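Hurach Vlieszuschnitt-System HZ 2 für Quilt- und Patchworkarbeiten

Artikelgruppe: Zuschneiden und Füllen
Ausführung: Rahmen mit Schneidschiene, Klemmleisten und Rollenhalter
Hersteller: Hurach
Lieferbar ab März

Produktbeschreibung

Das HZ 2 ist ein Zuschnitt- und Heftsystem für Quiltlagen. Es dient dem rechtwinkligen Ablängen von Volumenvlies und Rückseitenstoff von der Rolle sowie dem spannungsarmen Zusammenlegen der drei Quiltlagen vor dem Heften. Das System richtet sich an Quiltgruppen, Kursräume und Nähwerkstätten, in denen regelmäßig Decken in Bettgröße vorbereitet werden. Für den reinen Patchworkzuschnitt kleiner Teile ist es nicht vorgesehen; hierfür eignen sich Schneidmatte und Lineal der Reihe Famelo besser.

Die Anlage besteht aus einem zweiteiligen Grundrahmen, einer geführten Schneidschiene, zwei Klemmleisten und einem Rollenhalter. Der Rahmen wird auf vorhandene Tische aufgelegt und mit Zwingen gesichert. Eigene Untergestelle gehören nicht zum Lieferumfang. Die Tischfläche sollte eben sein, Höhenunterschiede zwischen zwei Tischen lassen sich über die Stellfüße an den Rahmenecken ausgleichen. Der Verstellweg beträgt 10 mm je Fuß.

Technische Daten

Nutzbare Schnittlänge: 1425 mm
Maximale Lagenzahl beim Heften: drei (Top, Vlies, Rückseite)
Maximale Dicke des unkomprimierten Vlieses: 10 mm
Rollenhalter: für Hülsen mit üblichem Innendurchmesser, Bremse beidseitig einstellbar
Rahmenprofil: Aluminium, eloxiert
Klemmleisten: 2 Stück, Auflagefläche gummiert
Skala: Millimeterteilung, zusätzlich Zollteilung auf der Gegenseite
Schneidkopf: Rollmesser, wechselbar
Elektrischer Anschluss: nicht erforderlich

Bei Stoffbreiten oberhalb der nutzbaren Schnittlänge wird der Stoff mittig gefaltet eingelegt. Der Bruch muss dabei parallel zur hinteren Anschlagkante liegen. Eine Abweichung im Bruch verdoppelt sich nach dem Auffalten und ist an der Rückseite als Winkel sichtbar. Volumenvlies wird grundsätzlich ungefaltet geschnitten. Bei breiteren Vliesen sind zwei Bahnen zu schneiden und stumpf aneinanderzusetzen, wie im Abschnitt Verarbeitung beschrieben.

Schneidschiene und Messer

Die Schneidschiene wird über zwei Kniehebel auf das Material abgesenkt. Der Anpressdruck ist in drei Stufen wählbar. Stufe 1 ist für Baumwollstoffe einlagig, Stufe 2 für gefaltete Stoffe und dünne Vliese, Stufe 3 für hochbauschiges Polyestervlies. Auf Stufe 3 können bei Wollvlies Druckstellen entstehen, die sich durch Auslegen über Nacht in der Regel zurückbilden. Für Wolle und Wollmischungen wird daher Stufe 2 bei verringerter Schnittgeschwindigkeit empfohlen.

Der Schneidkopf läuft in einer Nut und kann in beide Richtungen gezogen werden. Ein Verkanten ist konstruktiv ausgeschlossen, solange die Nut frei von Fasern ist. Faserreste sind nach jedem Arbeitstag mit dem beiliegenden Pinsel zu entfernen. Öl oder Silikonspray darf nicht verwendet werden, beides überträgt sich auf den Stoff und lässt sich aus ungewaschener Baumwolle nur schwer auswaschen.

Die Standzeit des Messers hängt vom Material ab. Als Richtwert für die Planung dienen 100 Schnitte über die volle Länge in Volumenvlies. Stofflagen mit Metallfäden, Perlen oder vergessenen Stecknadeln verkürzen die Standzeit deutlich. Ein stumpfes Messer ist daran zu erkennen, dass einzelne Fäden stehen bleiben und der Schnitt ein zweites Mal gezogen werden muss. 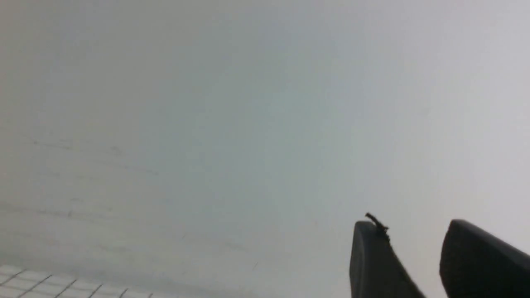

Zum Wechsel wird der Schneidkopf in die Parkposition am Schienenende geschoben und der rote Riegel umgelegt. Erst in dieser Stellung lässt sich die Abdeckung öffnen. Das neue Messer wird mit der beschrifteten Seite nach außen eingesetzt. Nach dem Schließen der Abdeckung muss der Riegel hörbar einrasten. Gebrauchte Messer gehören in den mitgelieferten Sammelbehälter und nicht in die Nadeldose.

Klemmleisten und Heftvorbereitung

Für das Zusammenlegen der Lagen wird die Schneidschiene nach hinten geklappt. Der Rückseitenstoff wird mit der rechten Seite nach unten eingelegt und an der vorderen Klemmleiste fixiert. Die hintere Leiste nimmt die gegenüberliegende Kante auf. Der Stoff soll glatt liegen, aber nicht unter Zug stehen. Wird er zu straff geklemmt, zieht er sich nach dem Lösen zusammen und wirft auf der Rückseite Falten.

Anschließend wird das Vlies aufgelegt und von der Mitte nach außen ausgestrichen. Das Top folgt mit der rechten Seite nach oben. Die Markierungen auf beiden Leisten erlauben es, die Mittellinien aller Lagen übereinanderzubringen. Geheftet werden kann mit Sicherheitsnadeln, Heftfaden oder Sprühkleber. Bei Verwendung von Sprühkleber sind Rahmen und Skala abzudecken. Kleberrückstände auf der Gummierung verringern die Haltekraft und führen zu ungleichmäßiger Klemmung.

Decken, deren Länge die Rahmentiefe übersteigt, werden abschnittsweise geheftet. Nach jedem Abschnitt werden beide Leisten geöffnet, das geheftete Stück wird nach vorn über die Tischkante geführt und auf einer Ablage abgelegt. Es darf nicht frei nach unten hängen, da das Eigengewicht die noch nicht gehefteten Lagen verschiebt.

Verarbeitung von Volumenvlies

Gerolltes oder vakuumverpacktes Vlies sollte vor dem Zuschnitt entspannen. Vakuumverpackte Ware ist auszupacken und flach auszulegen, bis die Knicke nicht mehr tastbar sind. Der Zuschnitt aus dem noch komprimierten Zustand führt zu Maßabweichungen.

Beim Ansetzen zweier Bahnen werden die Kanten auf der Schiene geschnitten und ohne Überlappung aneinandergelegt. Die Verbindung erfolgt von Hand mit großem Hexenstich oder mit aufbügelbarem Vliesband. Bei Polyestervlies ist die Bügeltemperatur zu begrenzen, die Angaben des Vliesherstellers gehen vor. Die Naht ist so zu planen, dass sie nicht mit einer Hauptnaht des Tops zusammenfällt.

Zugabe: Vlies und Rückseite sind umlaufend größer zuzuschneiden als das Top. Für Decken, die auf einer Longarm-Maschine gequiltet werden, gelten die Vorgaben des jeweiligen Quiltbetriebs.

Lieferumfang

Grundrahmen, zweiteilig, mit Verbindungsbolzen
Schneidschiene mit Schneidkopf, Messer eingesetzt
2 Klemmleisten
Rollenhalter mit Bremse
Ersatzmesser
Tischzwingen
Reinigungspinsel
Sammelbehälter für Messer
Montageanleitung in Deutsch und Englisch

Zubehör (nicht im Lieferumfang)

Famelo Auflagematte, zuschneidbar, für Tische mit strukturierter Oberfläche
Jarman Ablagewange zum Anhängen an die vordere Rahmenkante, klappbar
Jarman Wandhalter für Vliesrollen
Ersatzmesser im Beutel zu 10 Stück
Ersatzgummierung für Klemmleisten, Meterware, selbstklebend

Die Ablagewange ist mit dem Vorgängermodell HZ 1 nicht kompatibel, das Profil wurde geändert. Ersatzmesser und Gummierung passen für beide Modelle.

Aufstellung und Platzbedarf

Die Montage erfolgt zu zweit. Die beiden Rahmenhälften werden lose verbunden, ausgerichtet und erst dann verschraubt. Zur Kontrolle sind beide Diagonalen zu messen. Sind sie gleich lang, steht der Rahmen im Winkel. Die Kontrolle ist nach jedem Transport zu wiederholen.

Hinter dem Rahmen ist Platz für die aufgeklappte Schneidschiene vorzusehen, vor dem Rahmen eine Arbeitszone für zwei Personen. In Kursräumen empfiehlt sich die Aufstellung so, dass die Schnittrichtung vom Durchgang weg zeigt. Wird das System zwischen den Terminen abgebaut, sind Schiene und Leisten liegend zu lagern. Bei stehender Lagerung kann sich die Schiene verziehen.

Sicherheit

Der Schneidkopf ist nur in der Parkposition gesichert. Beim Ein- und Auslegen von Material muss sich der Kopf immer in dieser Position befinden. Die freie Hand bleibt beim Schnitt auf dem Griff der Schiene. Kinder dürfen das System nicht bedienen.

Pflege

Rahmen und Skala mit einem leicht angefeuchteten Tuch reinigen. Keine lösemittelhaltigen Reiniger auf der Skala verwenden. Gummierung bei nachlassender Haftung mit klarem Wasser abwischen und vollständig trocknen lassen. Die Bolzen der Rahmenverbindung sind zweimal jährlich auf festen Sitz zu prüfen.

Bestellung und Ersatzteile

Bestellungen und Ersatzteilanfragen werden über das Händlerportal Netbridge abgewickelt. Quiltgruppen und Vereine ohne eigenes Händlerkonto bestellen über den örtlichen Fachhandel. Bei Ersatzteilanfragen ist die Seriennummer anzugeben, sie befindet sich an der Unterseite der linken Rahmenhälfte. Der Versand des Grundsystems erfolgt in zwei Packstücken.

Gewährleistung nach den gesetzlichen Bestimmungen. Messer und Gummierung sind Verschleißteile. Technische Änderungen vorbehalten.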